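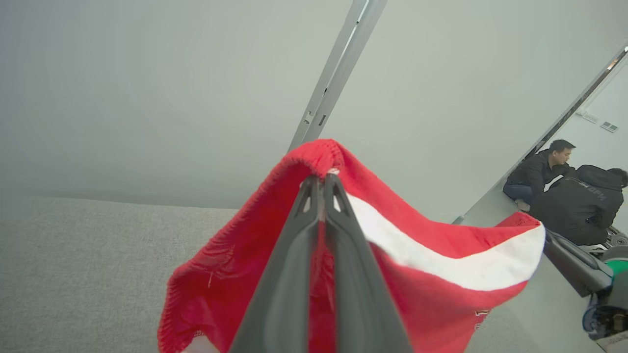 4. Data Collection in the Student Project

Figure 2. View from the wrist camera while the two fingers hold a red knit beanie by its folded cuff. A part of the second arm is at the lower right.

4.1 Setting

The recordings were made by the students of the project course at Ulside, which started in January. The course is open to students of all departments, and most of those who joined had never moved a robot arm before. Each team worked with the two-arm station that we call Tridard in this paper. The arms have the same type of gripper, and each wrist carries one small camera. The teams chose their own objects from a box of clothing and household things, with the only rule that an object must be safe to drop.

Clothing was the most popular choice, and also the most difficult one. A rigid object stays in the same shape when the fingers close on it, so a student can plan the lift in advance. A knit hat does not allow this. In Figure 2 the cuff is lifted at the place where the fingertips pinch it, and the rest of the hat hangs down over the gripper. The white stripe bends together with the fabric, and the lettering below it is too folded to read. For this reason we told the teams not to use printed marks as a reference for the position of the object.

4.2 Procedure

One student guided the arms and a second student started and stopped the recording. After every ten attempts they changed places. An attempt was finished when the object was released in the target area, or when the student said "stop". We kept both kinds of attempts, but they are stored with different labels.

The plan was to reach 1,000 attempts before the end of the course. This was too optimistic. Many attempts on clothing had to be repeated from the beginning, because the students forgot to open the fingers fully before the approach. Horacio Ibarra, who was the teaching assistant, then added a short check to the start of the recording program, and this mistake became rare. The set was closed on 2020-04-04 and contains 149 attempts with knit objects, of which 33 are labeled as stopped.

4.3 Labeling

The labels were written by the students themselves with the Cirninis tool. For every attempt they marked the moment of the first contact, the moment when the fingers close, and the part of the object which is held. For hats the allowed parts were cuff, crown and "other". The example in Figure 2 belongs to the class cuff.

Two teams did not agree on what a cuff is when the hat is turned inside out. Mhairi MacRitchie reviewed these cases and wrote a one-page guide with drawings - it is included in Appendix B. The earlier labels were corrected according to this guide before the training described in Section 5.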